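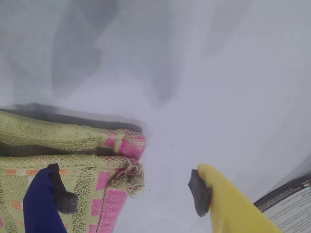
The Fold

The standard at Grotgate was half, half, third. It was printed on a card over the sorting bench, and the card had been there longer than the paint. Half on the long side, half again, then in thirds, with the fold facing out so that a hand could take one towel from the stack without disturbing the next.

She had been on the night shift for 30 weeks. The laundry took work from two hotels and a public bath, and the bath sent mostly green ones, terry, lime when new and closer to pale olive by the time they were written off. A towel was rated for 136 washes. After that the loops went flat and the ends began to fray, and it was moved to the rag bin with a line in the ledger.

Frayed towels caused trouble at the second fold. A clean hem gives a straight edge to work from. A frayed one has to be guessed at. Her method was to ignore the end and line up the pattern, which was woven in and did not move. Pink blocks to pink blocks. If the blocks met, the towel was square, whatever the threads were doing.

At 2 in the morning the dryers stopped and the building made less noise. She took a towel from the cart, laid it on the white sheeting and flattened it from the center toward the corners. It had a pink border. She had seen the pattern before, in another house, and she put it to one side of the bench and did the rest of the cart first. That took 70 minutes.

Then she came back to it. 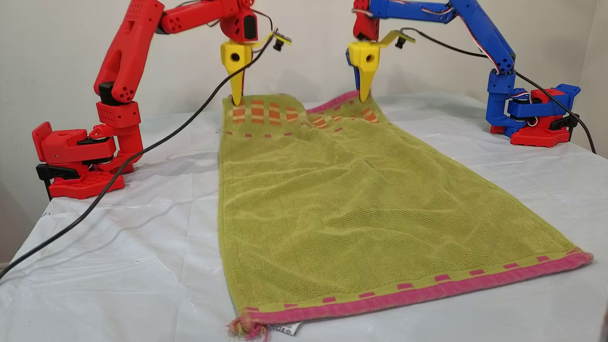
Corners first, her mother used to say, the middle will follow if the corners are right. It was advice about bedsheets. Her mother had bought four towels from Kaplan, the shop on the lower street in Zarow, and they had been the same green with the same blocks, pink and orange in rows. Three had gone with the furniture. The fourth had been wrapped around a clock for the move and had not been seen since, and neither had the clock.

She checked the corners for a laundry mark. The bath stamped its towels in black ink with a number. Hotels used a sewn tape. The first corner had no ink and no tape. The second was the same. On the third she found a short row of stitches in white cotton, closing a tear the length of a thumbnail. The stitches were uneven. She could not remember whether her mother had ever mended a towel. She remembered socks, and a coat lining.

The ledger had a column for items with no mark. The procedure was to enter color, size and condition, bag the item, and hold it until the end of the month. It was April, and the shelf for held items had a pillowcase on it and a child's bathrobe. Unclaimed goods went to Plemutness, the rag dealer, who paid by weight.

She wrote: one towel, green, pink border, frayed at one end, one repair. She left the column for origin blank – there was a word that could have gone there, but the column was narrow.

A held item was supposed to be folded before bagging. She took hold of two corners and lifted.
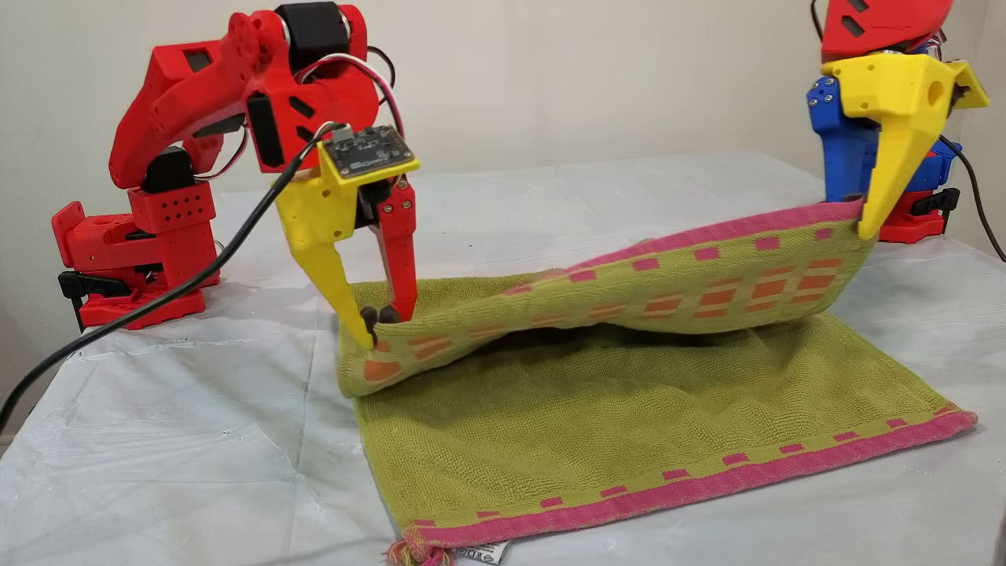 You're putting a crease in that, said the voice from the press room, through the hatch. Bring the top over slower and let the bottom lie.

She said that she had folded towels before. The voice said it did not doubt it. A minute later the press started up again and there was no more talk from that side.

She brought the top over slower. The border came down on the border. One of the blocks was off by a thread or two, and she opened the fold and did it again, and the second time it was closer. Half, half, third. She turned the outer fold toward herself and ran the side of her hand along it.

The bags were on the hook by the door. She took one down, wrote the line number from the ledger on it, and held it open against the bench. Then she set it down and unfolded the towel once more to look at the stitches.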